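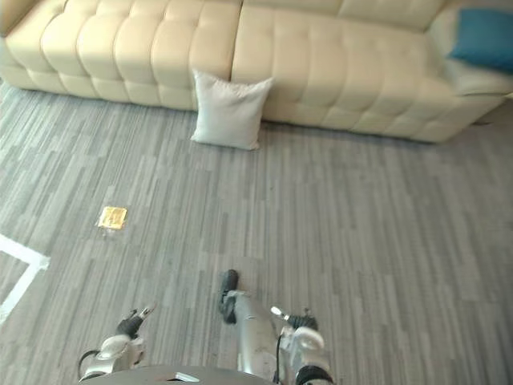
Bresmont Wine Aerator: is it worth having?

We stock the Bresmont because customers kept asking for it, and I'll admit I was against it. Most gadgets that promise to "open up" a wine do very little that a jug and half an hour won't do for free.

The Bresmont is a pour-through spout. You push it into the neck of the bottle and it mixes air into the wine on its way to the glass. The maker says one pour equals 40 minutes in a decanter. I have no idea how anyone would measure that, and the leaflet doesn't say.

Lejla Matić and I tried it in the shop on a young, rather hard red from Nevska, with labels hidden. She picked the aerated glass as softer. I picked the other one. We swapped and did it again, and she changed her mind. 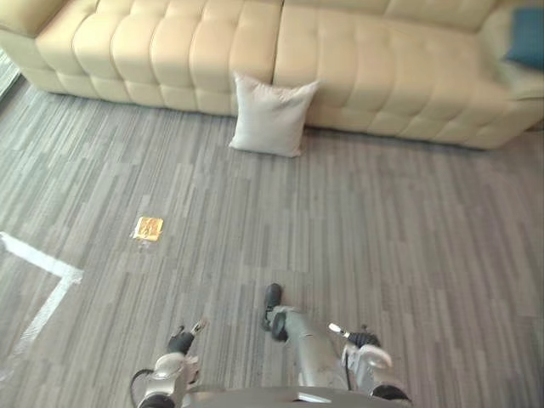
On an old bottle I wouldn't use it at all. Anything delicate can fall flat quickly enough without help, and the spout has no filter, so sediment goes straight into the glass.

What I can say for it is that it doesn't drip, and it's quicker than washing a decanter.

Details
Fits: standard still wine bottles (not sparkling)
Length: 13 cm
Cleaning: rinse in warm water, no dishwasher
Returns: 25 days, unused, in the box
Price: £40

If you only drink inexpensive reds soon after opening, you might notice a difference. Borrow the shop's one before you buy. Ask for Lejla or Korkor Akpalu at the counter.

Page last changed 5/24/18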